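3.2 Déroulement de la démonstration publique

La journée portes ouvertes du laboratoire Skernmont s'est tenue le mercredi 27 mai. Elle comportait des visites guidées, deux exposés courts et une démonstration continue de manipulation à deux bras, qui fait l'objet de la présente section. Le poste avait été préparé la veille par Niilo Tikkanen et Korkor Sowah, et les visiteurs y étaient conduits par groupes après le passage à l'atelier de mécanique. L'objectif n'était pas de mesurer une performance. Nous voulions savoir ce que des personnes sans formation en robotique regardent pendant une tâche de rangement, quelles questions elles posent et à quel moment elles cessent de suivre.

La tâche retenue consiste à disposer des objets de décoration sur une table et sur une planche surélevée : bougeoirs, verres, bougies en boîte métallique. Ce choix a été discuté longuement. Les pièces industrielles utilisées dans nos essais antérieurs ne disent rien au public, alors que chacun a déjà déplacé un bougeoir et sait par quel endroit il le prendrait. Ces objets présentent aussi deux difficultés connues : les surfaces réfléchissantes gênent l'estimation de profondeur, et le verre transparent est souvent mal segmenté.

Les deux bras étaient commandés par téléopération pendant les passages commentés, puis par la politique apprise entre deux groupes. Hanne Vuorinen assurait le commentaire en français et en anglais. Subira Nzioka notait les questions sur une grille papier, sans enregistrer les voix ni relever les noms. La figure 3 a été prise au niveau du plateau.

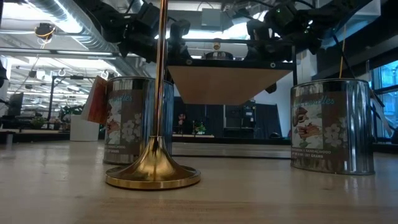

Figure 3. Bougies en boîte métallique et pied en laiton sur le plateau ; bras noirs et planche de bois au second plan.

Pour les visiteurs, les boîtes de bougies ont servi de point de départ au commentaire. Leur paroi renvoie l'image de la salle, et il suffisait de les montrer du doigt pour expliquer pourquoi une caméra peut hésiter sur la position d'un bord. Les étiquettes, sombres et ornées de fleurs blanches, offrent au contraire des points d'appui visuels. Plusieurs personnes ont demandé si le robot lisait le texte. La réponse est non : aucune reconnaissance de caractères n'intervient dans la chaîne, et le modèle n'a accès qu'aux images et aux positions articulaires.

Le laiton a suscité une autre série de remarques. Un objet haut et mince sur une base large paraît stable à l'œil, mais il supporte mal une prise trop haute, et la consigne donnée aux opérateurs était de descendre la pince près du pied. Les visiteurs qui ont essayé la téléopération (il fallait s'inscrire à l'accueil) ont presque tous visé d'abord le milieu de la tige. Nous n'avons pas corrigé ce geste pendant l'essai – l'opérateur accompagnant restait prêt à reprendre la main.

La grille compte 161 questions ou remarques. Nous en avons écarté 22, qui portaient sur l'accès au bâtiment, les stages ou le coût du matériel. Les autres ont été classées séparément par Irja Savolainen et Subira Nzioka, puis les désaccords ont été réglés en séance. La catégorie la plus fournie concerne la répartition du travail entre les bras : qui décide lequel prend l'objet, et que se passe-t-il s'ils veulent le même. Viennent ensuite la casse, puis la vitesse. Les questions sur l'apprentissage lui-même sont arrivées tard dans les passages, en général après une première saisie.

La répartition entre les bras est en effet difficile à comprendre de côté. Vue d'en haut, elle devient plus lisible. Les bras sont montés face à face, sur deux bords opposés de la table. À l'instant de la figure 4, la pince gauche est ouverte et vide au-dessus du bois, tandis que la droite est abaissée sur un bougeoir en verre. La planche surélevée porte déjà un grand chandelier en laiton et un verre, et deux bougeoirs bas en laiton se trouvent sur la partie inférieure du plateau. Les groupes placés près du rail avant posaient davantage de questions sur la zone partagée, au centre, que ceux qui regardaient depuis les côtés. Nous donnons cette observation à titre indicatif, les emplacements n'ayant pas été attribués au hasard.

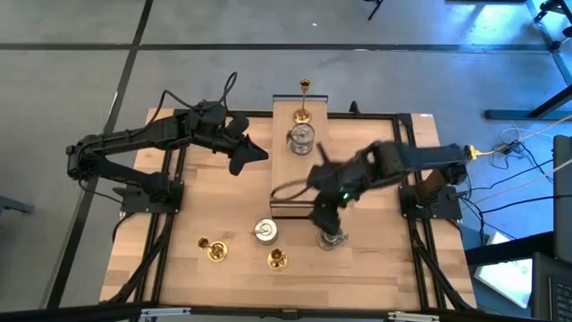 3.3 Limites

Le public de Skernmont n'est pas représentatif. Une part des visiteurs venait d'entreprises voisines, dont Kunham et Ernomia, et connaissait déjà la robotique de production. La grille ne distingue pas ces personnes des autres. Par ailleurs, le commentaire a varié d'un passage à l'autre, et certaines questions répondent sans doute à une phrase de la présentatrice plus qu'à un geste du robot. Une seconde démonstration est prévue en octobre, avec un texte fixe et une grille modifiée.

Articles liés
Saisie d'objets transparents par deux bras : relevé d'essais
Commenter un robot devant un public non spécialiste
Téléopération de courte durée : consignes et reprise en main

Rechercher dans la revue Auteur, titre, mot-clé OK

Contact – Mentions légales – © Laboratoire Skernmont – Haut de page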